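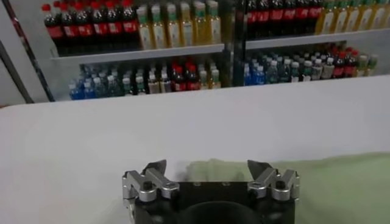
일과 사람 | 현장 | 자동화

검색어를 입력하세요 검색

병 줄 세우는 일, 이제 누가 하나

길루마르의 음료 매장 플리브컴. 목요일 오전 6시 10분. 불은 반만 켜져 있다. 진열 담당 카우코 루오트살라이넨은 벌써 장갑을 꼈다. 커피는 아직.

예전 같으면 이 시간에 선반 앞에 쪼그리고 앉아 있었을 사람이다. 콜라 앞으로 당기고, 빈 줄 채우고, 라벨 돌리고. 하루 3,000병. 지금은 작업대 옆에 서서 화면을 본다. 로봇이 병을 집는다. 놓는다. 또 집는다. 가끔 멈춘다. 그러면 그가 간다.

"제일 많이 듣는 말이 편해졌겠네, 예요. 허리는 편해요. 머리는 글쎄."

매장을 운영하는 살미넨이 브롤랜스의 진열 로봇을 들인 건 4월. 조건이 하나 붙었다. 진열팀 일곱 명, 인원은 줄이지 않는다. 대신 하는 일이 바뀐다. 종이에 적어서 서명까지 했다. 루오트살라이넨은 그 종이를 사물함 안쪽에 붙여뒀다.

첫 주는 엉망이었다고 한다. 키 작은 병이 빽빽하게 들어찬 아래 칸이 문제. 큰 병은 곧잘 집는데 작은 병은 옆 병까지 건드린다. 하나 쓰러지면 줄줄이다. 그 주에 기록된 정지 횟수가 384번. 한 번 멈출 때마다 누군가 가서 병을 세우고 확인 버튼을 누른다. 손으로 하는 게 빨랐다. 다들 그렇게 말했고 관리자도 굳이 반박을 안 했다.

지금은? 하루 50번 안쪽. 병 사이 간격을 조금 띄웠고, 색이 비슷한 음료는 붙여놓지 않는다. 이건 브롤랜스 기술자가 낸 아이디어가 아니다. 진열팀에서 나왔다. 물방울 맺힌 병은 미끄러우니 먼저 닦아서 올리자는 것도 마찬가지. 기술자는 받아 적고 갔다. 제안 수당은 없다. 이 얘기 나올 때 팀 분위기가 좀 싸해진다.

바뀐 것들. 무거운 상자는 덜 든다. 손목 보호대 하던 직원 둘은 보호대를 뺐다. 새벽조 출근이 한 시간 늦춰졌다. 여기까진 다들 좋다고 한다.

나머지는 의견이 갈린다. 로봇은 혼자 오래 못 간다. 그래서 자리를 못 뜬다. 전에는 선반 한 칸 끝내고 숨 돌리고, 옆 사람이랑 떠들고, 그런 게 있었다. 요즘은 알림음 기다리는 시간이 길다. 일하는 것도 쉬는 것도 아닌 시간. 임금표에는 아직 이 시간을 부르는 이름이 없다. 살미넨 측은 "직무 등급을 다시 검토하는 중"이라고만 답했다. 언제 끝나는지 물었는데 답이 없었다.

교육은 이틀. 짧다는 불만이 많다. 화면 메뉴가 어렵고 오류 문구는 더 어렵다. 루오트살라이넨은 자주 뜨는 오류를 수첩에 손글씨로 옮겨 적었다. '안 잡힘 = 라벨 쪽 다시.' '계속 멈춤 = 그냥 껐다 켜기.' 그 수첩이 팀 안에서 돈다. 복사본도 생겼다. 사실상의 메뉴얼.

손님 반응도 물었다. 개점 전에 대부분 끝나니 볼 일이 별로 없단다. 늦게까지 돌아가는 날엔 아이들이 서서 구경한다. 병 하나 옮길 때마다 박수 치는 아이도 있었다고. "저는 십 년을 해도 박수는 못 받아봤는데요." 웃으면서 한 말이다.

그만두고 싶은 적은 없었냐고 물었다. 있었단다. 첫 주에. 지금은 아니고. 다만 신입이 오면 로봇부터 가르치지는 않겠다고 했다. 손으로 한 칸 채워보게 하고, 병이 어떻게 넘어지는지 보고, 그 다음에 화면. 순서가 그래야 된다고, 두 번 말햇다.

8시 50분이 되기 전 알림음이 또 울렸다. 작은 병 칸이다. 그가 장갑을 고쳐 끼고 갔다.

제보 및 문의: 편집부 | 무단 전재 및 재배포 금지 | 맨 위로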